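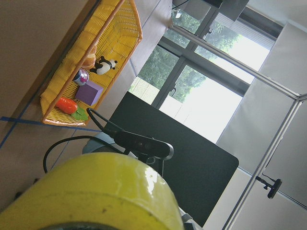
Collutley toy library reopens with a tidier table

The Collutley toy library opened its doors again on September 1, 2019, after a summer spent sorting more than 320 items into baskets, a job planned for one weekend in spring.

The system is simple enough. Each yellow woven basket holds a handful of things that have no business being together, and families borrow the lot for two weeks. One of the first has a panda, a purple block, a toy carrot, a small round tin with stars on the lid and what looks like a pastry. Anyone hoping for a theme is welcome to keep looking.

The old method, a single large crate by the door, had its fans, mostly under the age of four. Parents were less keen on digging through it for the missing half of a puzzle.

The baskets were paid for with a $2000 grant from Brivico, the hardware store on Matei Street, which also offered a discount on shelving – the shelves are due later in September. Until then the baskets will stay on tables.

Borrowing is free for Collutley residents. Baskets should come back with everything that went out in them, carrot included. Late returns cost 50 cents a day, same as before, and the library still can't make change.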